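현장 탐방 > 자동화·안전

2022년 4월, 폰포트에 있는 레카브함의 컴퓨터 분해 시험장을 찾았다. 견학의 목적은 설비보다 작업 규정이었다. 이곳의 작업 기준서는 모두 92쪽이고, 그중 로봇이 부품을 잡고 옮기는 절차에 7쪽을 쓴다. 담당자는 본체를 작업대에 올리기 전에 전원 분리 여부를 기록하고, 기록이 없으면 프로그램을 시작하지 않는다고 설명했다. 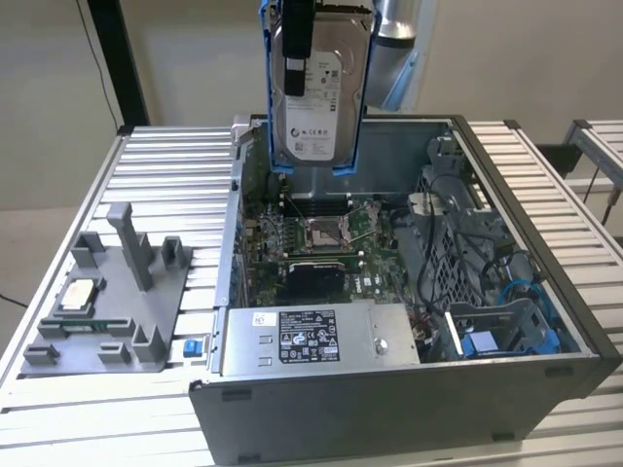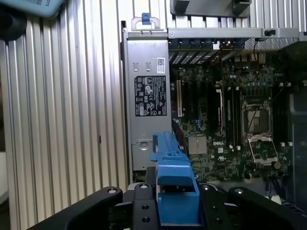

델 컴퓨터 본체 내부와 로봇 그리퍼

저장장치는 별도 항목으로 관리한다. 꺼낸 드라이브는 일련번호를 대조한 뒤 잠금함에 넣고, 번호가 맞지 않으면 그 본체의 작업을 멈춘다. 지난해 처리한 본체는 1,327대이며 정지 사례 81건이 모두 기록으로 남아 있다. 파지력 상한은 부품별로 정해 두었고, 값을 바꾸려면 두 사람의 서명이 필요하다. 사람이 작업 구역에 들어갈 때는 로봇을 정지시키고 열쇠를 뽑아 직접 지닌다. 기준서 개정판은 6월에 나오며, 케이블 처리 절차가 새로 들어간다.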